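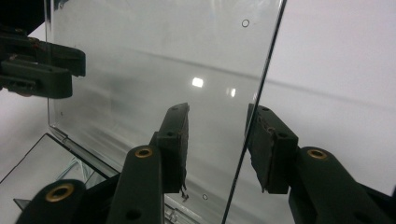 4 min read

Clear acrylic gets sold as the cheap, safe stand-in for glass, and for a lot of jobs it is. I have used it for shelf fronts, a splash guard behind a sink and the doors of a display cabinet. I still think most people buy the wrong sheet, and they do it by shopping on price and skipping everything else.

Start with thickness. The big store in Sallanport keeps thin sheet on the rack because it is light and easy to cut with a scoring knife. It also bows. Put a 2 mm panel in a cabinet door and by September you will see the middle drifting out of line. Thicker sheet costs more and needs a proper saw, and I would pay for it every time.

Then there are the holes. A plain sheet looks simple to drill until the bit grabs on the way out and you have a crack running to the edge. I ruined 2 panels that way before I started ordering them drilled. Wesden will put the holes where you want them for a small charge, and I don't consider it cheating. Ask for them slightly oversize, as acrylic moves with temperature and a tight screw will split it sooner or later.

Glare is the complaint I hear most. A glossy sheet picks up every ceiling light in the room, and no amount of polishing will change that. Matte sheet helps, but it softens whatever sits behind it. For a display cabinet I would keep the gloss and move the lamp.

People also clean it badly. Paper towels and window spray leave fine scratches and haze. Use a soft cloth, water and a drop of dish soap - nothing else.

A Jatoi cabinet with glass doors was 1,399 when I priced one. My acrylic doors came to much less and have been up for some 18 months. They show a few scratches near the handles, and I can live with those. Glass would have been heavier on the hinges, and I have kids in the house who run.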